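Visit report: Ronard Maltings, Hendthorpe

Posted 2021-12-22

The winter visit went to the Ronard maltings at Hendthorpe, on the low ground between the river and the old goods line. Our host was Urszula Wróbel, the production manager, with Brijesh Rana from the laboratory for the second half. The tour followed the grain, from intake to dispatch, and these notes keep the same order.

Intake and storage

Barley arrives by lorry, almost all of it from farms to the east of the site. Each load is sampled with a spear before tipping and checked for moisture, nitrogen, screenings and germination. A load can be refused on any of the four. Nitrogen is the usual cause in a dry year, moisture in a wet one.

Grain accepted above the storage limit goes through the dryer first. It is then held in one of the flat stores until dormancy has broken, which for the present crop took longer than planned. The main variety this season is Ukum, a two-row spring barley which Ronard has bought on contract since it gave up its last winter variety. Urszula Wróbel described it as even in grain size and slow to take up water. The second of these has had consequences for the steeping programme.

The largest flat store held 492 tonnes at the time of the visit. Temperature probes are set through the heap and read twice a day. The floor is swept to the walls between crops, and the ledges are vacuumed to keep weevil down.

Steeping

There are four conical steeps, all stainless steel and all fitted in the 1990s into a building meant for something smaller. Headroom above them is poor. The programme is two wets and two air rests, with a short third wet for Ukum. Carbon dioxide is drawn off from the bottom of the cone during the rests. Water is from the site borehole and is warmed slightly in winter by heat recovered from the kiln.

The first steep water carries most of the colour and dirt and goes straight to effluent treatment. A trial is under way to reuse the second, after screening, as the first water of the next batch. Results so far are acceptable on germination and less so on smell.

Germination

Two systems are in use. The greater part of the output comes from a pair of Coppens drums, which turn slowly and are supplied with humidified air through a central duct. The remainder is made on the old floor, where the green malt is spread by hand and turned with a powered rake – the floor has a slight fall towards the north end, so that end is always laid thinner.

Floor malt is a small trade and takes a good deal more labour. It is kept on for a handful of brewers who ask for it, and the price reflects this. Several of our party asked whether the difference could be tasted. Urszula Wróbel said the analysis sheets were very close and that she would leave the rest to the customers.

Kilning

The kiln is a single-deck type with a perforated floor, gas fired through an indirect heater. Free drying takes up the first part of the cycle, until the air leaving the bed begins to rise in temperature. The fan is then slowed and part of the air recirculated for curing. The heater was replaced in February, and the old one was still lying in the yard.

Heat recovery is by a bank of glass tubes above the kiln. They foul with dust and rootlets and are washed down at fixed intervals. Access is by a vertical ladder, so we saw this part from the landing only.

Laboratory

Brijesh Rana took over at this point. The laboratory occupies two rooms over the dispatch office. Routine work is moisture, extract, colour, soluble nitrogen and friability on every batch, with a small-scale mash once a day as a check. The micro-malting unit takes samples of 300 grams and is used on new season's barley before any contract quantity is moved.

Retained samples are kept for a year in sealed tins. Shelf space allows 400 tins, and the rule is that the oldest goes when a new one comes in. Records were on cards until quite recently and the cards have been kept.
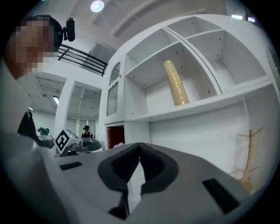
Dressing and dispatch

After kilning, the malt is passed through a deculmer to remove the rootlets, which are pelleted and sold for animal feed. It is then rested before screening and blending. Dispatch is in bulk, in one-tonne bags or in 25 kg sacks. The sack line was stopped for cleaning during our visit.

Practical points

Parties are limited to twelve. Flat shoes are required, as much of the upper walkway is open grating. The maltings is dusty at intake and humid in the drum house, and spectacles fog badly between the two. Parking is on the far side of the weighbridge, 200 metres from the gate, and drivers must report to the weighbridge office before walking across.

Members wanting the Ukum analysis sheet should apply to the secretary for a copy.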